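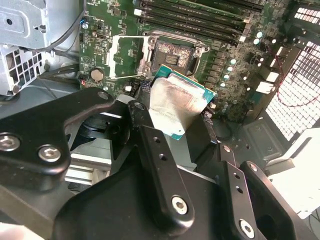
Processor Replacement in a Desktop Workstation

Project report, Computer Hardware Lab, Kushwaha Technical College
Submitted Sunday, May 7, 2023

Purpose

The goal of this project was to write and test a short procedure for changing the processor in a desktop workstation. The college keeps 24 older workstations for the Drosaton drafting course. The department wants to keep them in service until August of next year, so students need to be able to do basic repairs on them.

Starting point

The procedure is based on the Lelent bench notes used in the first-year lab. Those notes cover memory and drives but say very little about the socket. The socket on this board is the kind with the pins in the board itself, and the processor has flat contacts on its underside. A bent pin usually means a new board, so most of our procedure is about this one part.

Procedure

Shut down the machine, unplug it and hold the power button for 5 seconds. Ground yourself before reaching into the case. Take off the side panel and lay the chassis flat with the board facing up.

Remove the cooler. Move any loose wires away from the socket.

Release the load lever and raise the load plate until it stands open by itself. Do not touch the pins. Hold the processor by its edges only, bring it over the socket, and match the notches before lowering it. It should go straight down without sliding and without any pressing.

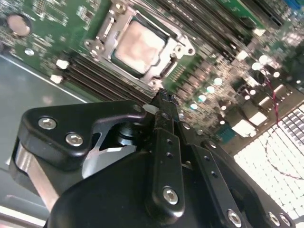 Check that the processor lies flat before bringing the load plate down over it. Some force on the lever is normal at the end of its travel. If the plate will not close easily before that point, open it again and look at the alignment.

Clean the top of the processor with a lint-free cloth and alcohol. Old paste smears easily, and we needed three cloths for one chip. Let it dry, then apply new paste and refit the cooler, tightening the screws a little at a time in a cross pattern.

Problems

The case is narrow near the rear vent, and it is hard to see the notches from the side. A desk lamp from Horndale Supply helped, but it also caused glare on the metal parts. Moving it lower fixed most of that.

The first draft had the paste going on before the load plate was closed. This was a mistake and was corrected in the second draft.

Further work

The procedure should be tried by students who have not opened a computer before. A section on memory slot order is also needed.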